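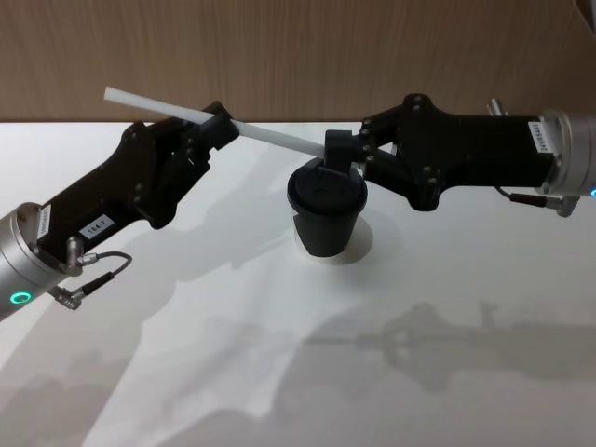

Local News | Food & Drink

Grindow Coffee will stop setting out straws at its counter on Tuesday and will hand them over only when a customer asks. The change covers the shop on Bech Street and the smaller stand in the Drekby building, which opens at 7 a.m.

The shop goes through up to 600 lidded paper cups on a busy day. Most of them leave with hot coffee and no straw, but the open box beside the register was emptying nearly as fast as the stack of lids. A good share of those straws ended up on the floor or in the trash still clean.

Customers who want one can ask when they order or at the pickup end. There is no charge and no need to give a reason. Iced drinks are included in the change, and so are kids' drinks. Orders placed by phone will come without a straw unless one is requested.
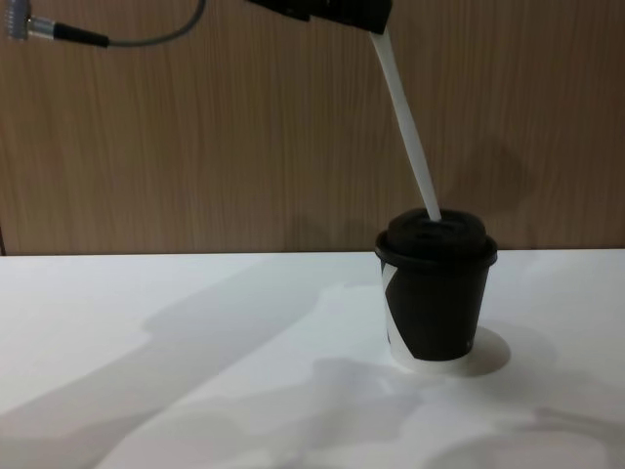 Regulars have had a week to get used to the idea, and opinions differ. Ingvar Brynjólfsdóttir said she takes a straw even with hot coffee, pushed down through the hole in the lid, and would rather pick one up herself than hold up the line to ask. She said she plans to keep a few in her bag.

The shop has also changed its lid order. The black lids will stay, but they will now come from Goruvell in sleeves of 100. The old supplier shipped them in cartons of 500, which took up most of a shelf in the back hall. Cup sizes and prices are the same as before, and customers who bring their own cup still get 60 cents off.

Paper cups and plastic lids have to be separated before they go in the bins by the door. A sign over the bins lists what goes where. Lids with a straw still stuck through them go in the trash. 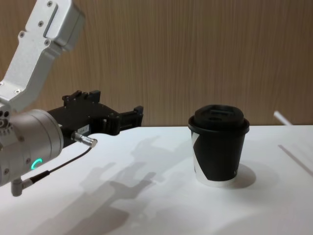
One customer at the Drekby stand wondered why the lids weren't being made optional too, as plenty of people sit down and take them off right away. The shop has no plans for that at present. Anyone who wants a cup without a lid can say so when ordering.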